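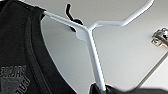

# Trekari Garment Care Labels

This repository contains 716 records of care labels, typed by hand from clothes sold in second-hand shops. Each record is one garment. The work was started because I needed washing instructions in plain words for a small laundry guide, and I could not find a list which was free to use.

Current version: 8/2/19

## What is in the files

- `labels.csv` is the main table, one row for each garment
- `symbols.csv` gives the 14 symbol codes and their meaning in words
- `shops.csv` has the shop codes used in the main table
- `CHANGES.txt` lists the corrections

All files are UTF-8, separated by comma, with a header row. Please pay attention if you open them in a spreadsheet program: the column `fiber_pct` may be changed into dates when the value is written like 5/95. Import this column as text.

## Columns of labels.csv

| Column | Type | Notes |
|---|---|---|
| `id` | integer | Not continuous, see below |
| `shop` | text | PR, DL or PO |
| `type` | text | shirt, t-shirt, sweater, pants, skirt, dress, coat, other |
| `fiber` | text | Names as printed, in lower case |
| `fiber_pct` | text | Same order as `fiber`, separated by slash |
| `wash_max` | integer | Degrees Celsius, empty when washing is forbidden |
| `codes` | text | Symbol codes separated by a space |
| `lang` | text | Languages on the label, two letters each |
| `legible` | 0, 1, 2 | 2 means everything could be read |
| `note` | text | Free remarks, often empty |

The numbers in `id` have holes. When a garment was entered two times, I deleted the second row and did not give its number to another one. Old references to an `id` therefore stay valid.

## Where the labels come from

Three shops allowed me to read the labels in their rooms: Prurnier (PR), De Luca (DL) and Poncombe (PO). Prurnier sells mostly coats and sweaters, so winter clothes have more weight in the table than they would have in a normal closet. Poncombe joined in May and has only 97 records until now.

Labels were copied directly into the table while the garment was in the hand. No prices were recorded. Brand names were also left out, at the wish of one of the shops, and I decided to follow the same rule for all three.

## How unclear labels were treated

Many labels are washed out. If a symbol could be two different things, I did not choose. The code is `x` and `legible` is 1. If only the fiber part was readable, the row is kept with `legible` 0. There are 70 such rows, and you will probably want to remove them before you calculate anything about washing temperature.

Some labels contradict themselves, for example the symbol says 40 degrees and the text below says 30. In this case `wash_max` has the lower value and the other one is written in `note`.

Fiber names were not translated or unified. "Polyamide" and "nylon" are both present. The same with "elastane" and "spandex". A table for joining them is planned, but I want to check the older names first.

## Known problems

- The type "other" is too large. Scarves should have their own type.
- The bleach triangle was coded wrongly in the first rows of De Luca. I corrected those I could check again, but some of the garments were already sold. The rows which remain have `bleach?` in `note`.
- Italian and Spanish are sometimes confused in `lang` on very short labels.

## Use and corrections

You may use the data for any purpose, also commercial, if you mention the name Trekari and the version. The table should not be taken as advice for a particular piece of clothing. Always read the label which is sewn inside.

Corrections are welcome. Please write the `id`, the column, the present value and the value you propose, one correction per line. A guess without seeing the label I cannot accept, even if it is very probable.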